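Flip-Seat Chairs and Shared Desks: Your Questions

Liltavell Study Rooms, updated December 2, 1999

We get a lot of mail about the chairs! When we opened the rooms on Villanueva Street we expected questions about opening hours and parking, and most of what came in was about seating. We love talking about seating, so here are the answers we give most often.

What kind of chairs do you use?

Black office chairs on casters, with armrests and a padded seat that flips up. They're called nesting chairs in the catalogs, since with the seats up you can push one into the back of the next and park a whole row along a wall. We bought ours from Preritz and have been happy with them.

Why flip-up seats?

Space, mostly. Our smallest room is 56 square feet bigger than the storage closet it used to be, and every inch counts when a group wants the floor for a workshop. Flipping the seat takes one hand and then the chair rolls off wherever you want it. It also makes sweeping a joy – you can get the broom right in between the legs.

How do I flip the seat?

Stand behind the chair or beside it, reach over, and lift the front edge of the seat until it stays up. To bring it down, press on the front edge. Keep your fingers away from the hinge side, please. If a seat feels stiff, leave it and tell the front desk.

Where do the chairs go when I'm done?

One chair goes back to each desk, seat down, tucked in far enough that the armrests don't bump the tabletop. Extras get their seats flipped up and go along the wall by the supply shelf. If you found the room set up some other way, you don't have to restore that. Just use the standard layout and the next group will be delighted.

Is it better to push a chair or pull it?

Push, with a hand on the top of the backrest, or one hand on the back and the other on an armrest. The casters swivel, so a gentle push steers nicely once the wheels have all turned the same way. Give it a second at the start, they always want to argue a little.

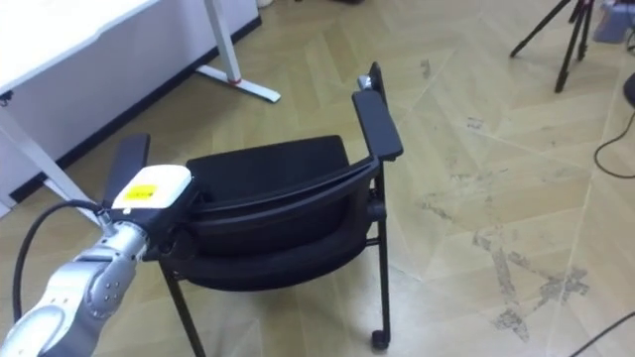
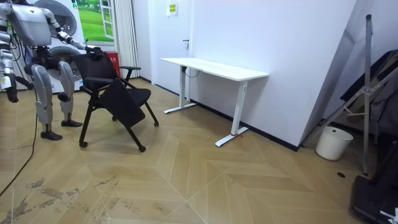

Will the casters scratch the floor?

They haven't so far, and we watch that floor like hawks. Grit is the real enemy. A tiny stone stuck in a wheel will draw a line right across the wood, so we turn every chair over in December and clean the casters with an old toothbrush and a pair of tweezers. You wouldn't believe the hair. If you're buying for home, ask for soft casters for wood floors and hard ones for carpet.

Can I stack them?

No, these only nest. The legs aren't made to carry another chair, and the armrests would get chewed up in a hurry.

How much weight can a chair hold?

Ours are rated for 700 pounds spread over a pair, according to the sheet that came with them, which is a funny way to put it but there you go. Please don't stand on them to reach anything. There's a step stool in the hall closet.

What about the desks?

Long white ones, and we adore them. A thin top, one leg at each end, and a T-shaped foot under each leg, so your knees have the whole middle to themselves. They don't have wheels. If you want one moved, ask us first and we'll help you lift it – dragging is hard on the feet and harder on the parquet.

Do white desks get dirty?

Oh, constantly. Pencil smudges come off with a damp cloth and a drop of dish soap. For ballpoint we use Grerkex cleaner, a little on a rag, then wipe again with water. Skip anything gritty, it dulls the top and then the dirt has somewhere to live.

How do you clean the backrests?

Vacuum with the brush attachment, from the back side first. Coffee on a seat pad should be blotted right away with cold water. Don't rub! Come and tell us even if you think you got it all out, we won't be cross.

An armrest is loose. Should I fix it?

Thank you for noticing, but please leave it to us. Roll the chair out to the front desk and we'll swap it for another. Tightening takes two minutes with the right hex key and a long afternoon with the wrong one.

How much does a room cost?

Nothing for members. Everyone else pays by the hour, and the price sheet is at the front desk. Chairs and desks are included, as many as the room will hold.

Can I borrow chairs for an event?

Yes, with a week's notice and a car that can take them. Nested chairs travel best standing up with a blanket between the backs. Call extension 1428 and tell us how many you need and when they're coming back.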